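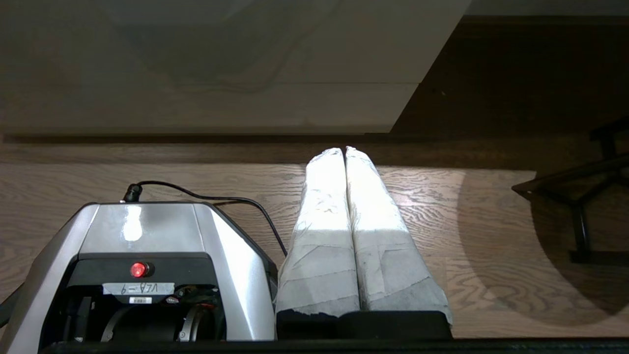 4. Wrapping the tall pieces and standing them in pairs

This section is for the tapered vases of the Jusby series, sizes 7 and 10. For bowls and plates please go to section 5.

Before you start

Work on the floor, in a place where you can walk on all sides. Pull cables away from the place where you kneel. You need white wrapping paper, white paper tape and one Volberg base for each pair.

CAUTION: Do not use newspaper. The ink goes into the unglazed foot of the vase and it can not be washed out.

4.1 Wrapping

1. Put one sheet flat on the floor and lay the vase on it, with the narrow end pointing to a corner.

2. Fold the corner over the narrow end and hold it there with your thumb.

3. Roll the vase toward you. The paper will make creases, as the vase is wider at the foot than at the top. Press the creases flat with the hand. Do not cut them.

4. Close the long seam with one strip of tape, from the top to the foot. A second strip may overlap the first.

5. Fold the remaining paper under the foot. If the paper is torn at the lower edge, put tape over the tear before you continue.

Note: Gray marks on the paper are normal when it was used before. Used paper is accepted by Joreck up to 3 times. Change it earlier when you can see the vase through it.

4.2 Standing the pair

6. Set the base on the floor, long side toward you.

7. Stand the first vase on the left half, wide end down. Stand the second one on the right half and move it until both touch. They should touch softly over their inner side. If only the tops are touching, turn one vase a little and try again.

8. Push the base slowly by one hand width. If a vase rocks, take it off and fold the paper under the foot again (step 5).

CAUTION: Never lift the base while the vases stand free on it. Put the Cirillo strap on first, see 4.3.

4.3 Fixing the strap

9. Lead the strap under the base and up on both sides. Close the buckle at the front and pull until the paper begins to wrinkle, then stop.

10. Write the pair number on the strap tag with pencil. For spare straps order part 103.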